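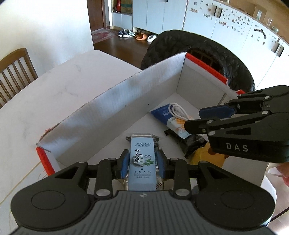 Residents of Buneck House who send parcels, store seasonal goods or share supplies with another household are asked to read this page before packing. The advice applies to mixed boxes: those holding small cartons, pouches, packets, cables and bagged items together. Boxes of books, crockery and glass are covered on separate sheets, available at the Billon Street desk.

*Page last reviewed Wed 23 April*

## Choosing the box

A used corrugated box is acceptable for storage and for most parcels. Before using one again, check the following:

- Press each corner with the thumb. A sound corner springs back. A soft corner should be taped inside and out, or the box kept for shelf storage only.
- Look along the rim and the fold of each flap. Fuzzy or slightly torn edges do no harm on a storage box. On a parcel, run one strip of tape over the worn edge before filling.
- Open the bottom flaps and close them again with fresh tape. Old tape may look firm and still let go under weight.
- Remove or cover every old address label and bar code.

Boxes with a white interior are useful for dark items such as pouches, black bags and cables, which are easily overlooked at the bottom of a brown box. The Rizk storeroom keeps a supply of both kinds, flattened, on the lower shelf.

Choose a box that the contents will nearly fill. The largest box for general use is 40 cm on its longest side. Larger boxes tend to be overfilled and should be kept for bedding and coats.

## Sorting before filling

Lay everything out on a table first and sort by how well each item keeps its shape.

**Firm items.** Small cartons, tins and hard cases. These may stand upright and bear a little weight.

**Soft items.** Pouches, filled plastic bags, wrapped packages and textiles. They may be pressed gently into gaps.

**Flat items.** Packets, envelopes and printed sheets. They travel best against the wall of the box.

**Loose items.** Cables, chargers, cords and small parts. None of these should go in without a bag, a tie or a pouch.

Empty bags should be set aside at this stage. A clear bag is the better choice for small goods, and a dark bag should carry a label saying what it holds.

## Small cartons

Herbal goods, tea, plasters and similar items are often sold in light cartons that crush at the corners. A carton of mugwort (艾草), for example, should be packed with some care, as the herb takes up moisture and passes on its smell to whatever lies beside it.

1. Keep the carton closed. If it has been opened, fold the inner bag over twice and close it with a clip or a short piece of tape.
2. Place the carton in a clear plastic bag, press out the air and seal it.
3. Stand it upright against a wall of the box, with the printed face toward the middle so that it can be read from above.
4. Keep it apart from soap, candles, spices and anything else with a strong scent.

Handle cartons by the narrow sides. Pressure on the broad face bends the panel inward, and the carton will no longer stand straight.

Where the fine print is in a language the recipient does not read, write the name of the contents and the use-by date on a slip of paper and put it inside the outer bag. Do not write on the carton itself.

## Cables

A cable should be coiled in the direction in which it naturally turns. Make each loop the width of a hand, keep the plugs on the outside and secure the coil with a soft tie. Rubber bands are not recommended for long storage; they harden and leave a mark on pale cables.

A coiled cable may rest on top of a soft pouch, where it is easy to find - but it should be the last thing placed in that part of the box. Firm items set on a coil bend the wire close to the plug, and that is where cables most often fail. White cables should be bagged if they will lie against printed plastic for more than a season.

## Filling the box

Begin with the heaviest items, flat on the floor of the box and toward the center. Bring the firm items in next, standing them along the walls. Soft pouches and bags follow and are used to close the gaps. Packets slide in upright wherever a narrow space remains.

Keep the flaps folded fully outward while filling. A flap that stands up on one side hides that half of the box and is easily torn by a sleeve.

When the box is full, close the flaps without tape and tilt it gently to each side. If the contents can be heard to move, open it and add crumpled paper. Leave 5 cm clear below the rim for a top layer of paper or cloth.

No mixed box should weigh more than 20 pounds. The scale beside the Rizk storeroom door may be used at any time the building is open.

## Sealing and labeling

Use one strip of tape along the center seam and one across each end. Colored edging or old decorative tape on the rim need not be removed, provided that it lies flat. Where it has begun to curl, trim it with scissors; tape laid over a curled strip will not hold.

Write the contents on two sides and the top. A short list is enough: "cables, herbal carton, two pouches." Boxes left in shared storage must also show the apartment number and the month of packing.

## Storage on the premises

Shelf space in the Florkow wing is provided for 155 boxes and is given out in order of request. Boxes should stand clear of the outer wall and should not be stacked more than three high. All boxes are to be opened and checked each July - herbal and paper goods in particular - and any that smell damp should be emptied the same day and the box discarded.

Requests for shelf space may be handed in at the Billon Street desk.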